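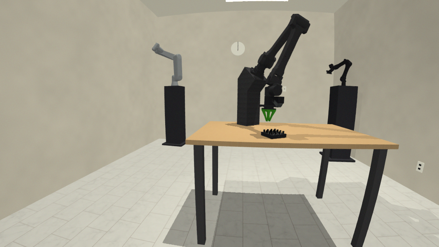 Household Hints for People Who Raise Robots

Wanier is our pretend room. It has a tiled floor, a wall clock, a table with a big black arm on it, and the sort of tidiness you get only in a place where no one has ever eaten lunch. We gather examples in there for a learning system that is supposed to pick up how to reach for small things on a tray. These are the tips that have survived a winter of doing it. Most were learned by doing the opposite first.

Before you start a session

Clear the table in the software as well as on the screen. A part you dragged out of view last time is still there, somewhere under the floor, falling, and it will slow everything down while it does.

Write the task on a sticky note in one sentence and put it on the edge of your monitor. If the sentence has "and then" in it, you have two tasks. Record them separately and splice later if you must.

Save the starting pose under a name you'll recognize in July. "start_new_final" is a name you will recognize in July with shame.

Driving the arm

Slow down over the tray. Pegs standing that close together leave very little room for a change of heart, and the learner copies your hesitations as faithfully as it copies your good moves. We have a whole early batch in which the arm stops short and trembles. That was me, wanting coffee.

Come down from above whenever you can. A sideways approach looks dashing and teaches the system to plow.

Do 9 runs, then get up. By the tenth your wrist has its own ideas. Same rule as sanding chair legs or icing cupcakes, really, except that a cupcake doesn't remember.

Vary where you begin, but vary it on purpose. Left to themselves, people "randomize" by going a bit to the left, then a bit more to the left. We let a script pick the starting position now and complain about its taste.
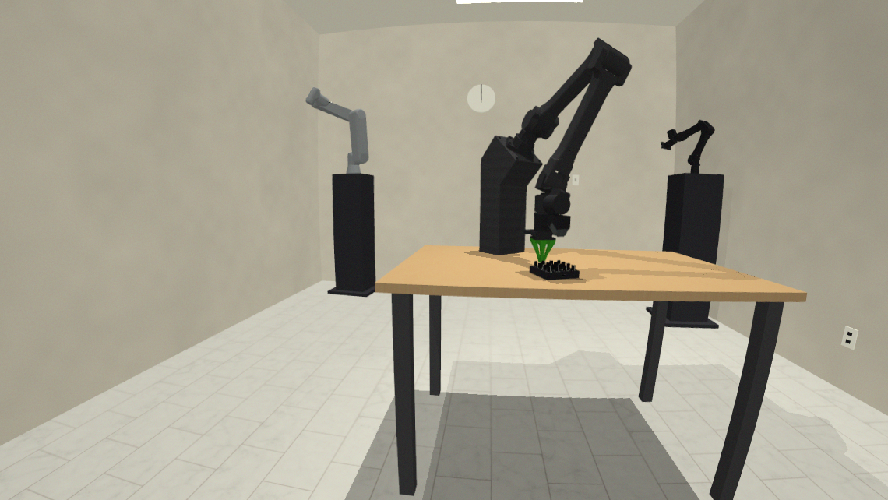

Halász wrote in to say that all this fussing over clean runs is a mistake, and that a learner fed on nothing but tidy examples falls apart the first time it drifts off course. Keep the wobbly ones, as long as they recover. I've come around to this, grudgingly. We now keep a run if the arm strays and gets itself back, and toss it if it strays and I simply gave up. The difference is usually audible on the headset.

Sorting what you've got

Treat it like the fridge. Look at everything once a week, throw out what has turned, and don't put the new stuff in front of the old.

Watch your runs at double speed with the sound off. Bad ones jump out. If you can't tell what the arm was trying to do, the learner has no chance.

Use two bins, keep and toss. We once had 5, including "maybe," "maybe not," and one labeled "ask," and I am still finding files in "ask."

Label right after recording. Labels made the following morning are fiction of a pretty low grade.

Flitance, our viewer, will play several camera angles of a run side by side. Check more than one before you approve anything. A fingertip that seems to be right on the mark from the front can be off by a peg from the end of the table.

Don't chase a round number. We wanted 100 good runs for the first tray task and padded the last stretch with near copies of each other. The learner got extremely good at one corner.
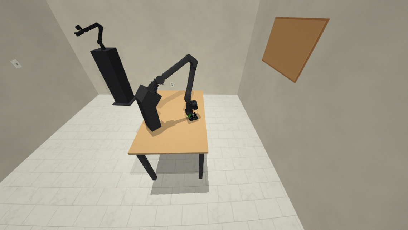

Looking after the room

Change one thing at a time. If you move the lamp, leave the tray alone that day. Borklow, our other room, was redecorated from top to bottom in an afternoon, and every result from that month has an asterisk next to it.

Keep the extras. Spare arms in the background, wall sockets, a clock: they cost next to nothing to draw and they stop the learner from believing the world is a table. Just don't let anybody line them up neatly every time.

Give shadows some attention. Soft ones, long ones, a few from the wrong side. Shift the light between batches and note what you shifted, in the same notebook as everything else, in pen.

Back up before you update the physics. Then back up the backup, and go find out which drive it went to.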